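Wonia Adhesive Table Cover: Review
Filed under: Shared Spaces > Worktops & Surfaces

Print this article | E-mail this article

The Wonia adhesive table cover is sold in white and gray and is intended for tables that see daily use with ink, paint and glue. Our office tested the white version in the shared craft room of the Navarro Community Center, where the tables are booked by 11 groups and are seldom free for a full day.

The cover is supplied on a roll. The standard roll was sufficient for 2 tables, with a narrow strip left over. Installation requires a clean surface and a flat scraper, and the printed directions are clear on both points. They are less clear on corners. Our staff folded the material under the edge of the table and secured it with clips, and this arrangement has held.

The surface has a light texture. It reduces glare under the ceiling lamps and keeps paper from sliding, although it is not ideal for writing on a single sheet with a ballpoint pen. Users who need a hard, smooth base should place a board underneath their work.

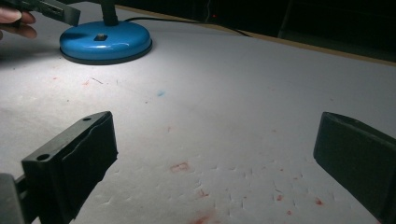

Red ink remains the main concern. Water-based markers were removed with a damp cloth in most cases, but stamp pad ink left a permanent trace when it was not wiped up at once. The manufacturer recommends a mild soap solution and advises against solvents. We followed this advice, and the results with older stains were poor. Gray may be the better choice for rooms where stamping is a regular activity.

Small dents are a second concern. The cover is soft, and pressure from hard objects leaves marks in it. These do not affect most craft work - they do, however, collect dried glue, and the cleaning time at the end of a session is longer as a result.

The comparable product from Ranuvico is thicker and resists dents better. It is also heavier, and removing it from a table took two people.

The Wonia cover is recommended for general craft use, with reservations for ink. It should be regarded as a consumable item and replaced every 12 months.

Rating: 3 out of 5

Comments

sedness_library: We use the gray one for children's programs. Stains are much less visible, but the corners lift.

paperandpaste: Did you try the clips that come with the Ranuvico cover? They fit ours.

R.T.: Would have liked to see a price per table.

Tags: table covers, craft rooms, stain resistance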